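What I learned from a year of singing badly in company

31 May 2026

I joined the choir in Herlow because of a poster in the launderette. I'd gone in to do the duvet, which won't fit in our machine at home, and there it was, pinned up between a card for dog grooming and one for a piano that was free to anyone who could carry it down two flights of stairs. No auditions, it said, Tuesday evenings, tea included. I must have read it a dozen times while the duvet went round. I hadn't sung in front of another person since school, when Mrs somebody-or-other asked me to mouth the words at the carol service, and I suppose I'd been mouthing them ever since.

It took me another three weeks to go. The first evening I sat in the car outside the chapel hall with the heater on, listening to the end of a radio play I wasn't following, and then a woman in a green anorak tapped on the window and asked if I was coming in, because she was about to lock the side door. That was Lowri Kneath, and I have stood next to her ever since. She sings alto like a person reading out a bus timetable, very clear and very sure, and for the first few months I simply sang whatever she sang, half a second later.

I was put with the altos because there was a chair. Our conductor, Dwynwen Prydderch, says she'll move people about once she's heard them, but she has never moved me, and I've grown fond of the alto line now. You hardly ever get the tune. You get the same note eleven times and then a different one just when you've settled down. But when the sopranos are off up in the rafters and the basses come in underneath, that one dull note turns out to be the one you'd miss, and the first time I heard it happen I came over quite tearful and had to pretend to look for my place.

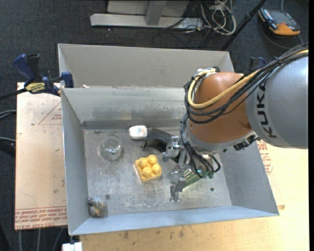
Do you need to be able to read music to join a choir like ours?

Most of us couldn't when we started, and a good few still can't. Dwynwen teaches everything by ear first, a line at a time, and then hands out the copies so you can see the shape of what you've already learnt. I follow the dots now the way you'd follow a footpath on a map – up a bit, along, down a bit – and that has been plenty to get by on.

The concert in December was the thing I'd dreaded. We sang in the big church in Endholm, which seats far more people than we had any right to expect, and we'd sold 259 tickets. I had new shoes on, a mistake, as we stood for the whole of the first half. Rhydian Llewellyn came in a bar early in the second carol, all by himself and at full volume, and carried on so confidently that the rest of the basses went with him. Dwynwen just smiled and brought everyone else in to match. My sister was in the fourth row and thought it was meant to go like that.

We raised about 2,000 pounds towards the chapel hall roof, and afterwards there were mince pies, and I got home at gone eleven and couldn't sleep for humming.

Since then we've been learning a set of folk songs for the summer, one of them in Welsh, and I've been practising the words at the sink. My husband now knows the alto part as well as I do, poor man, though he has no idea what the tune is. We start back after half-term at the usual time, and there are still chairs going in the altos. Bring a pencil, and a cushion if you're at all bony.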